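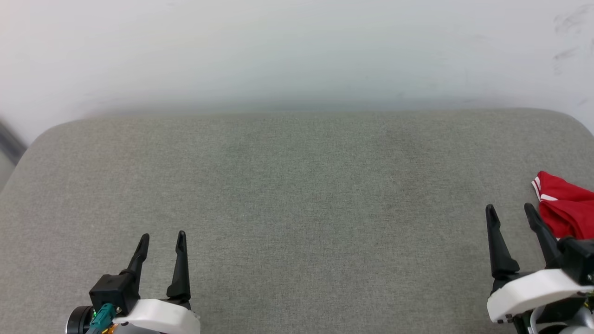
Notebook, June, after the tenants' rights drop-in at Nostden. I spent most of the morning going back through the inspection letters, the ones telling people when somebody from the building office will come into their apartment, and I'm more convinced than ever that the wording is where the trouble starts. The old letter gives a date and then says entry "may occur at any time," and a family reading that will stay home all day. I read the whole stack with my feet up, looking at gray upholstery and a plain white wall, which suits this kind of reading very well (no notices taped up to distract me!), and by the end I had marked the phrase in 93 letters out of the 200 we were given copies of.

Sandro Grasso came by with coffee and we had a good long talk about what counts as proper notice. His feeling is that the letter should give a window of 2 hours and a phone number that a person answers. I agree with the window, and I'd add a line saying the tenant can ask for another time without giving a reason. We went back and forth on whether to say "can ask" or "has the right to ask." I still like the second one better, even if it sounds stiff, and I've left both in the draft so the others can weigh in.

Workeo did the first translation of our complaint form and it's lovely, very clear, except that "hearing" came out as something closer to "trial," and I can well imagine that scaring people off. I've written to them. While I was at it I asked for a price on printing 2000 copies, folded, with the large type we used last time.

Things to carry over: the Kotian building still hasn't sent its entry log, so I'll call again after lunch. The Urov residents want someone to sit with them while they fill in their statements, and I said yes for both of us, Sandro, I hope you don't mind! Bring the good pens and the spare forms. The stapler is in my bag.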